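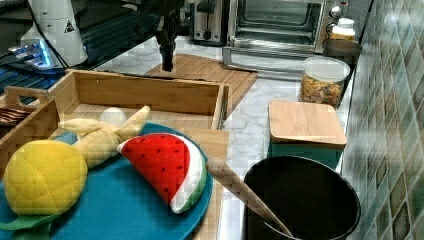
Wendell reckons the trial kit is worth the money on the software alone, and that I'm being far too hard on the fingers. His words over the phone this morning, more or less: stop poking at the hardware and run the thing for a fortnight before you write it up. Fair enough, but I've got the notebook open now, so he's getting my first impressions whether he wants them or not.

Apr 28, 2020. Stoltside kitchen kit, trial loan, second entry

What we've got on loan is the Stoltside "counter pack": the fingers, the mounting plate, a cable set and their task software, with a licence that runs out after 200 hours of arm time. (Does sitting idle with the power on count as arm time? The booklet says one thing and the licence screen says another. I've written to ask.) Rhea put in the request back in January and had given up on it, so she was very pleased when the box turned up!

Fitting was easy. Two of us did it before lunch, and most of that was me hunting for the right hex key. The booklet is decent, with proper drawings, though page 9 has the connector upside down and I lost a good bit of time believing it. Rhea spotted it straight away. I've pencilled a big arrow on our copy so the next person doesn't swear as much as I did.

Now the software, which is the bit Wendell loves. You teach it a handful of positions by hand, give them names, then string them together in a list. I like that very much. I don't like that the names get chopped without any warning, so "board left corner" and "board left edge" both came out as "board left" and I sent the arm to the wrong one. No harm done, it was on slow. Short names from now on, and I've put a list of them inside the back cover of this book.

Error 666 came up again too. It's in the booklet as "communication fault, restart controller" and that's all they say about it. I restarted the controller and it went away, then it came back, then I reseated the plug at the wrist end and I haven't had it since. I wouldn't call it cured. If anybody else gets it, please write down what the arm was doing just before, even if it seems daft. 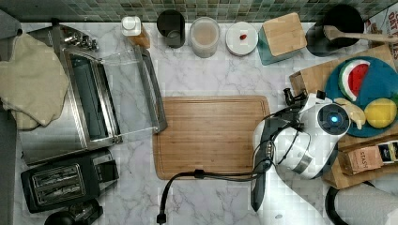 Cables are my other grumble. The set in the pack is meant to suit any arm on their list, so there's a lot of spare to lose on a short reach like ours, and I'd rather buy a shorter set than keep tidying this one. Rivadeneira sell one that claims to fit. I've asked for a price.

Grip force next. Default is 55 on their scale (no units, naturally) and I've left it there for the soft stuff. For anything stiff I want to go up in small steps with Rhea watching the readout, and I don't want to do that at the end of a long day.

For comparison, the Trasbridge pack we had before was fiddlier to fit but you could name a position whatever you pleased, and their help line picked up. Stoltside have a web form. We'll see how long the form takes.

So, Wendell: yes, the software's good, I take it back. The fingers I'm still not sure about, and I'll give them the fortnight.

To do
- chase Stoltside about idle time and the licence
- reply to Rivadeneira when the price comes in
- rename all taught positions, short ones only
- ask Rhea if she still has the Trasbridge settings sheet - I think it's in the Gillon folder
- save a backup before anyone touches the grip setting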